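Ondlow Levels

The Ondlow Levels are a stretch of low-lying wet grassland, reedbed and alder woodland on either side of the River Pruker, lying inland from the small port of Kusetti. The protected part covers 1436 hectares and is looked after by the Ondlow Levels Trust. It is best known for its wintering wildfowl, its ditches full of water plants, and a summer hay meadow called Rungrueang Piece, which is one of the richest flower meadows in the district.

For a place so flat, the Levels are wonderfully varied. A walk from the river bank to the woodland edge passes through open water, mud, reed, sedge, rough pasture and finally alder carr so thick that daylight hardly gets in, and each of these has its own set of plants and animals.

Name

"Ondlow" was first written down as Ondelawe, and the second half is usually taken to be an old word for a mound or low hill. The mound in question is thought to be Church Knoll, the only dry rise on the north side, though a rival view places it at Pump Hill. "Levels" came much later, when the drainage board began printing maps. Older people in Kusetti still say "the Wets".

Landscape and water

The Levels lie in a shallow basin of peat over blue-grey clay. In the middle of the basin the peat is deep and soft, and it thins out towards the edges, where the clay comes close to the surface and holds puddles well into May. The Pruker crosses the basin from east to west between raised banks, so that for most of its length the river stands higher than the fields beside it. Visitors are often startled by this. From the lower path, boats seem to slide along above the cows.

Rain and spring water reach the river through a web of ditches. The widest are called mains, the middle ones cuts, and the narrow field ditches grips. Water levels are set by wooden boards dropped into slots at the sluices, a method that has changed very little. Boards go in during autumn to flood the lower fields and come out again in stages through spring.

Peat that dries out shrinks and crumbles, and parts of the southern fields have sunk well below the old field gates as a result. Two gateposts on Long Drove now stand with their footings in the open air — a fine sight, and a very clear lesson in what drainage does.

Early use

Before the ditches were dug, the basin was common land. People from the villages round it cut reed for roofs, took eels in basket traps, and grazed cattle on the higher parts once the floods had gone down. Rights were handed out by the hearth, so that every house with a working fireplace had a share. A surviving list of these shares runs to 300 names, many of them repeated across several villages.

Peat cutting was the other great trade. The blocks were stacked in beehive-shaped heaps to dry and carried out by flat-bottomed boat. The long, straight-sided pools in the middle of the reserve are old cuttings that have filled with water, and they are now among the best places anywhere on the river for dragonflies.

Drainage

Large-scale drainage began when a group of landowners paid for the Kusetti Main, which carries water straight to the tidal river and bypasses the long bend at Pump Hill. Wind pumps were added first, then a steam engine, whose brick chimney is still standing. The newly dry land was ploughed for potatoes and celery, and for a couple of generations it did very well.

The trouble was that every lowering of the water made the ground sink, and every sinking called for deeper ditches. Crops in the lowest fields began to fail in wet years. By the time diesel pumps took over from steam, much of the centre of the basin had gone back to rough grazing.
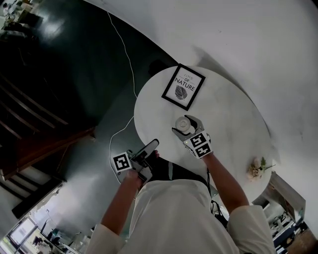
Vol. 3, p. 112

The campaign

The move to protect the Levels began with a plan to deepen the Kusetti Main once again and plough up Rungrueang Piece. The meadow had been mown for hay by the same family for as long as anyone could remember, and had never been fertilised. Mitali Patwary, a botany teacher from the port, had been taking her evening classes there for several summers and had a full list of its flowers. She wrote to the drainage board, then to the newspapers, and then set about asking people to sign a petition.

It collected 3394 signatures, more than the whole adult population of Kusetti at the time. Anglers signed it, and so did wildfowlers, farmers from the upper fields who feared their own grazing would dry out, and almost every child at the primary school (their names were counted separately and sent in on a roll of wallpaper). The public hearing was moved twice to larger rooms.

Patwary's evidence was mostly about flowers. The turning point, however, is generally said to have been a set of water measurements brought by Sombat Ongart, an engineer who had worked on the pumps. He showed that holding water back on the Levels in winter would take the top off floods further down, and would cost less than the new channel. The deepening plan was dropped and the meadow was bought by public appeal the following spring.

Growth of the reserve

The Trust was set up to own Rungrueang Piece and at first owned nothing else. Neighbouring fields were added as they came up for sale, along with the peat pools, the reedbed and most of the alder wood. Some land in the reserve is still privately owned and is managed under long agreements, by which the owners keep grazing rights and the Trust decides the water levels.

Buying land next to land already held turned out to matter a great deal. A single wet field with dry ones round it leaks on every side, but a whole block sharing one set of sluices can be kept wet with hardly any pumping. Once the block north of the river was complete, the two pumps there were switched off for good.

Plants

Rungrueang Piece is at its best in June, when great burnet, ragged robin, meadowsweet and yellow rattle are all in flower at once and the whole field hums. Southern marsh orchids grow thickly along the wetter western side. Hay is cut late, after the seed has dropped, and cattle are let in afterwards to graze what grows back. Green hay from the meadow has been spread on several poorer fields close by, and burnet and rattle have taken well in most of them.

The ditches are just as rewarding for anyone willing to lie on their stomach and look. Frogbit, water violet, arrowhead and several kinds of pondweed grow here, and the plants change as a ditch ages. They are therefore cleared in turn, a short length at a time, so that there are always young, middle-aged and old ditches close together.

The alder carr has tussock sedge taller than a person, royal fern, and a rich growth of mosses on fallen trunks. It is left almost entirely alone.
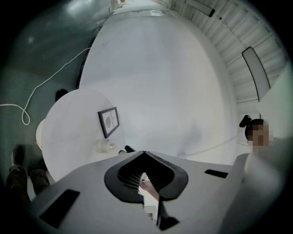 Birds and other animals

Winter is the great season for birds. Wigeon, teal, pintail and shoveler gather on the flooded fields from October, and flocks of lapwing and golden plover move between the Levels and the coast with the tides. When a peregrine comes over, everything goes up together — the noise alone is worth the walk.

In spring, lapwing, redshank and snipe nest on the grazed fields. Numbers of all three fell steeply before the reserve was formed and have partly recovered. Marsh harriers breed in the reeds, where bitterns have been heard booming in most recent springs. Cetti's warblers are heard all year and very seldom seen.

Otters use the whole length of the river. Water voles are common along the grips, and harvest mice nest in the sedge. The peat pools hold hairy dragonfly, variable damselfly and a strong population of the great silver water beetle. Eels, once the mainstay of the local fishery, are far fewer than they were, and a pass made of bristle boards has been fitted at the lower sluice to help the young ones climb.

Management

Most of the work of the reserve comes down to water and cattle. Boards are adjusted at the sluices through the year, and levels are read from painted gauges. Cattle go out once the ground can bear them and are moved often, with the aim of leaving a patchy sward with both short grass and tussocks. Reed is cut in blocks in winter and the best of it is still sold for thatching.

Disagreements do arise. Farmers on the upper fields have asked for the spring boards to come out sooner, while birdwatchers would mostly like them left in longer. The present timetable was worked out over several meetings and is reviewed each autumn. Floating pennywort, an invasive water plant, reached the Kusetti Main some years ago and is pulled out by hand wherever it appears.

Access

A raised path follows the north bank of the Pruker from Kusetti to Pump Hill and is open all year. The lower path is often under water between November and March. Rungrueang Piece can be viewed from the gate at any time, and a mown track through it is open from late May until the hay is cut. Dogs must be kept on leads on the grazed fields.

See also

Kusetti Main
Peat cutting
River Pruker
Water meadow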